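Rules for Working Beside a Robot Hand

2021-04-07, by Chiyo Furukawa

A robot hand can be a good helper, but it must be used with care. In our workshop at Hundberg, children from the school in Litton come to learn how people and grippers share one table.
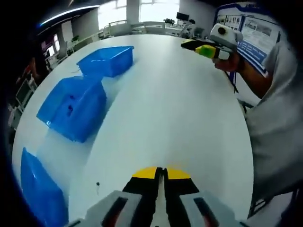
Why do we need rules?

A gripper has fingers that open and close. It does not feel sorry if it pinches you, and it does not know that your thumb is a thumb. So the people must do the thinking. Grown-ups who build robots in factories also follow rules, and theirs fill very thick books. We have only 4, and you can learn them before lunch.

Rule 1. Keep the table clear.
On the table there should be only the things for the job, such as blue bins. Pencil cases and drinks stay in your bag. Look also for very small things. A little screw can jump a long way when a finger presses on it.

Rule 2. Say it before you move.
When two people work at the same table, each with a gripper, they must talk. Say "I am coming in" and wait for the answer "Yes". If you hear no answer, you wait more.

Rule 3. Fingers stay behind the jaws.
Hold the gripper by its handle. Never put your hand between the two black fingers, also when they are not moving.

Rule 4. Mind the cable.
A cable which hangs near the edge of a table can catch on a sleeve or on a chair. Before you walk, look where it goes.

What if something goes wrong?

Say "Stop!" in a loud voice. Everybody stops, also the teacher. You will not be in trouble for saying it, even if all was fine.

Last updated in November

Comments (3)

Mercado: My daughter now says "I am coming in" when she takes a biscuit.

Ernari: Is rule 3 the same for left-handed children?

Chiyo Furukawa: Yes, it is the same for both hands.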